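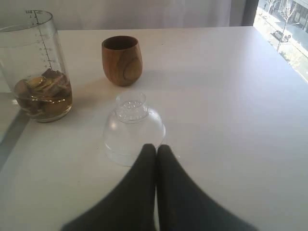

I went to the Grolel drinks and kitchen fair expecting to be sold something, and by the third aisle I had been told that cold infusions would change my mornings, my digestion and the way I look at a lemon. Entry was 9 dollars, and the hall was too warm.

There were 74 stands according to the map. Trindia had the biggest one and the longest line. They sell jars with wooden lids and a small card of instructions, and the card is most of what you pay for. I asked what the lid does that a saucer doesn't and was offered a tote bag.

Ciline was quieter and I stayed longer. Their table was white and close to bare, with a tall glass measuring pitcher at one end and an amber-brown infusion in the bottom third of it. Brown chunks were heaped up in the liquid with round golden slices, and they looked to me like soaked bread and ginger. I'm not saying that's what they were. The sign promised "forest notes," so bread would be a surprise.

I do like a pitcher with the scale printed straight on the glass, black lines and small numerals you can read without hunting for your glasses. Mine at home has lost everything below two cups.

Next to it was a little wooden cup without a handle, rounded like an egg, with a nice oval in the grain on the front. Pretty thing. The price list had it at 134 dollars for a set of four, and I can't see anyone drinking hot tea from it twice. A clear plastic bowl sat upside down in front, and I'd have bought that sooner, but it wasn't on the list.

Gashi had the talk at 2 p.m., "Steeping Without Fear." I lasted seven minutes. The speaker said cold water pulls out "the gentler half" of a plant and moved to the next slide before any hands went up.

I came home with one packet of dried orange peel and a parking stub. The peel is fine. So is the peel off an orange.

Recent posts
Is a salt fair worth the drive?
Wooden spoons, ranked by how they dry
The soup tour, part two
Why I stopped going to tastings before lunch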